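Hollis Cup Lifts, simulated set
Updated 5/24/26

Welcome, and thank you for stopping by! Hollis is a small collection of 300 remote-controlled demonstrations, all made in simulation by operators at our Plimville and Skirnville desks – everyone drove the same humanoid arm, though you'll soon notice that no two people close a hand quite alike.
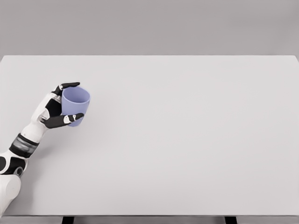
Cup held above the tabletop, simulated view.

Each episode folder holds the joint positions, the operator's commands and the rendered video. We kept 62 episodes aside for testing, so please leave those out of your training runs. Slow starts and second tries are still in there – we're rather fond of them, and they may well be useful to you. A set with more cup shapes should follow in August.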